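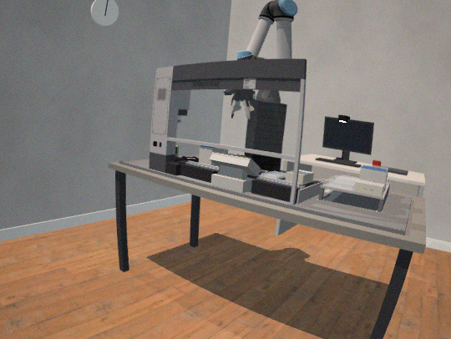
Estdale Opens Brake Fluid and Coolant Testing to Independent Workshops

ONDHAM, 2022-09-14 - Estdale, a supplier of fluid analysis to vehicle fleets, will accept brake fluid and coolant samples from independent repair workshops. The service was previously limited to fleets of 100 vehicles or more.

Workshops order the Indik sample kit, which holds 2 sealed bottles, a syringe and a return label. Each bottle takes one fluid. Mixed samples will be rejected.

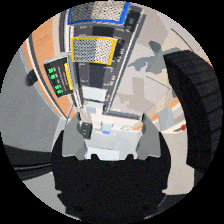
Gripper fingers above a pale grey-blue surface.

Brake fluid is tested for water content, boiling point and dissolved copper. Coolant is tested for freeze point, pH and remaining inhibitor. Reports are issued as a PDF and list the odometer reading supplied by the workshop.
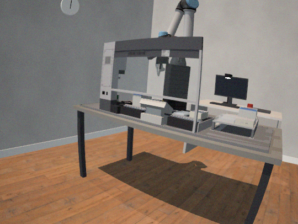
Results outside the vehicle maker's limits are marked in a separate column. The report does not recommend repairs. That decision stays with the licensed mechanic.

"Workshops asked for a number they could put in front of the customer," said Patricio Ocampo, technical manager at Estdale. "Colour is a poor guide to the condition of brake fluid."

A trial with nearly 600 samples was completed in January. 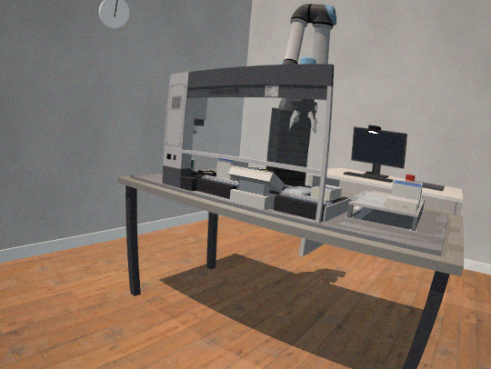

Kits are distributed by Yimyam and can be ordered singly or by the carton. Motorcycle and heavy truck samples are accepted on the same form.

Media contact: Patricio Ocampo, Estdale, Ondham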